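Does a Sweater Really Make You Warm?

Grown-ups say it all the time. "Put on a sweater, it will warm you up." It sounds right. You were cold, you put the sweater on, and now you feel better. But hold on. Does a sweater have any heat in it? Where would the heat come from? It has no battery and no fire inside.

When somebody tells you a thing everybody knows, it's fair to ask how they know it. So let's ask.

Test one: wrap up a thermometer

Leave a thermometer on a shelf for an hour and write down the number. Now roll it up in your thickest sweater and go do something else. If sweaters make heat, the number should be higher when you come back.

Zübeyde Saraç's class at the Dridham school tried this in May. Before they started, most of the class guessed that the number would go up. One girl guessed it would go up by 50 degrees, and she would not be talked out of it. When they unrolled the sweater, the thermometer said 63 degrees Fahrenheit. Before they rolled it up, it had also said 63.

So the sweater didn't heat the thermometer. Does that prove no sweater ever warmed up anything? One test is only one test. The class did it again with a wool hat and again with a scarf, and the number stayed put. That's better evidence. You can try it with your own things and see if you get the same.

So who is making the heat?

You are. Your body turns food into energy, and a lot of that energy ends up as heat. You make it when you run and you make it when you're asleep. Your skin is usually warmer than the air in a room, and heat moves from warmer things to cooler things. That means you are losing heat to the air nearly all day long.

A sweater slows this down. Wool and fleece are full of tiny pockets of air, and heat has a hard time getting through air that can't move around. The word for something that slows heat down is an insulator.

Test two: wrap up some ice

Now for a question that catches a lot of adults. Put one ice cube on a plate. Put another in a plastic bag and wrap it in a sweater. Which melts first?

If you said the one in the sweater, you still half believe sweaters make heat. Try it. The bare cube should be a puddle while the wrapped one is still hanging on. The sweater slows down heat going in just as it slows down heat going out. It doesn't care which way the heat is headed.

Be picky when you do this one. Are both cubes the same size? Did they come out of the freezer together? If one was smaller to begin with, your test doesn't tell you much.

What about the things people say?

"Two thin shirts are warmer than one thick one." Maybe. There's air trapped between the layers, and that helps. But which two shirts, and how thick is the thick one? A saying that leaves out the details is hard to check.

"You lose most of your heat through your head." This one is repeated a lot, and it isn't true for a person dressed in ordinary clothes. Your head loses heat like any other bare part of you. If you go outside in a coat with no hat, your head is the part that's uncovered. Wear a hat and no pants and see which part complains.

"Wet clothes are colder." This one holds up. Water fills in the little air pockets, and heat gets through water much more easily. The water also takes heat from you as it dries.

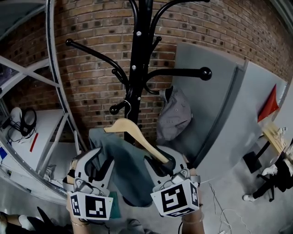
Some labels on clothes make big promises too. Suppose a tag says a jacket is "200% warmer." Warmer than what? Than a T-shirt? Than nothing at all? And how did they measure it? If the tag doesn't say, you haven't learned much, however large the letters are.

A fair way to compare two shirts at home is to use two jars with lids. Have an adult fill both with warm water from the same jug. Wrap one shirt around each jar, with the same number of turns, and check the water every ten minutes. The shirt whose jar stays warm longer is the better insulator. Write the numbers down as you go. People are very good at remembering the result they wanted.

Then swap the shirts and run it again, in case one of the jars was the odd one out.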